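The Skendthorpe Teaching Laboratory is sharing notes this month on how our operators show a robot a task by remote control. This thread is intended for partner sites and for members of the public who have written to us. 1/24

The task under discussion is filing. The robot is to take a flat folder from a desk and place it in an upright organizer on a neighboring table. Office staff do this many times a day with very little thought. 2/24
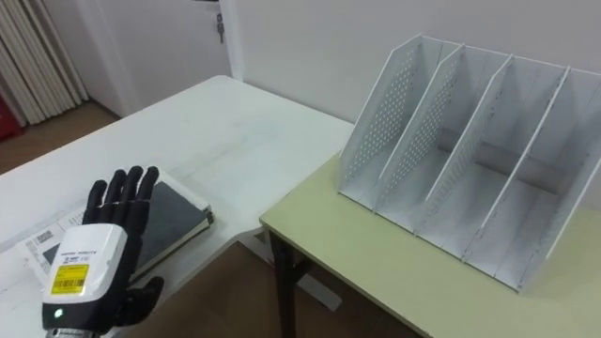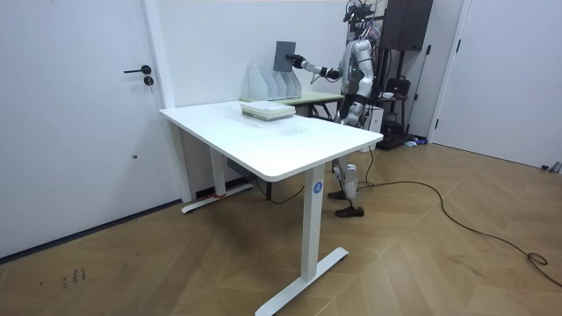

Filing task, desk and organizer, Skendthorpe. 3/24

Why not simply program the movement?

A fixed program repeats one path. Folders are left at different angles and organizers get moved, so we record many human-guided attempts and train on the variety. 4/24

A demonstration begins when the operator takes control and ends when the folder has been released and the hand has withdrawn. Everything between those two points is kept, including hesitation. 5/24

The current filing set holds 1,494 accepted demonstrations. A further 67 were recorded and set aside. We will explain later in this thread what becomes of those. 6/24

Operators work in sessions of 40 demonstrations. At the end of a session the operator leaves the controls and a colleague takes over. We do not extend sessions to meet a target. 7/24

The hardest part of the task to teach is the first part. A folder lying flat on a smooth desk offers very little for fingers to hold. Operators are asked to choose one method of lifting and to stay with it for the whole session. 8/24

Two methods are approved at present. In the first, the folder is slid toward the edge of the desk until a thumb can pass underneath. In the second, the fingers press down on the cover and draw it back until the near edge lifts. 9/24

Mixing the two within one session produced poor results in our March review. The trained robot would begin one method and change to the other halfway, and the folder usually ended up on the floor. 10/24

The turn comes next. The folder must go from flat to upright before it reaches the organizer. We ask for the turn to be made over open space - never directly above the slots, where a low corner can catch on a panel. 11/24

Operators new to remote control tend to turn the wrist late and quickly. The arm follows, but the recording is difficult to learn from. An early, slow turn is preferred even when it adds several seconds. 12/24

Insertion is the third stage. The folder is lined up with the opening, lowered until it meets the base, and released. Release means that all fingers open fully before the arm moves away. 13/24

A common fault at this stage is pulling back while one finger is still touching the cover. The folder tips forward. If the operator notices and corrects it, the demonstration may still be accepted and is tagged "recovery." 14/24

Recoveries are welcome. A robot that has only been shown perfect attempts has no guidance when something goes slightly wrong. Operators should not stage a mistake in order to produce one, however. 15/24

A question from our colleagues at the Kurlow site concerned slot choice. The operator does not pick the slot. It is read out before each demonstration from a shuffled list, so that no slot is favored by habit. 16/24

Kurlow also asked whether the desk and the table should be fixed to the floor. Our answer is no. Their relative position is changed between sessions by a small amount, and the change is entered in the session log. 17/24

On the 67 demonstrations set aside: these are not deleted. Most were stopped by the operator. The remainder were completed but failed review, usually for a dropped folder or a control delay that the operator reported. 18/24

Each one carries a short written reason. When the same reason appears repeatedly in one session, the supervisor and the operator go through the recordings together. This is treated as training and is not entered in any staff record. 19/24

Several members of the public have asked whether the operator feels the weight of the folder. Under our present setup, no. The operator judges contact by sight and by how closely the fingers follow the command. This takes practice. 20/24

New operators complete 300 practice demonstrations before any of their work is added to a training set. Under the earlier rule, practice recordings could be added at the supervisor's discretion. That rule was withdrawn. 21/24

Hand teaching, in which a person holds the arm and guides it through the motion, is still used at Clikham for shelf work. We have not adopted it for filing. The person's own arms tend to block the view of the slots - a serious problem when the openings are narrow. 22/24

The written procedure, known internally as the Leung sheet, has been revised to reflect the points above. Partner sites should discard earlier copies. The main changes are the single-method rule for lifting and the definition of release. 23/24

The next set will cover removal, in which the robot takes a named folder out of the organizer and lays it flat on the desk. Sites that wish to contribute recordings should write to the laboratory office before preparing their tables, as the spacing has not yet been settled. 24/24

Addition to post 14: we have been asked how a recovery tag differs from a retry. In a recovery, the hand never loses the folder. If the folder is let go and picked up again, the tag is "retry," and the demonstration goes to a second reviewer.

Addition to post 16: the shuffled list is supplied with the Leung sheet. Please do not write your own. Two sites have done so, and in both cases the end slots were called far less often than the middle ones.

Addition to post 17: measure from the table corner nearest the desk, at floor level, and record the figure before the first demonstration of the session. A figure taken afterward cannot be accepted.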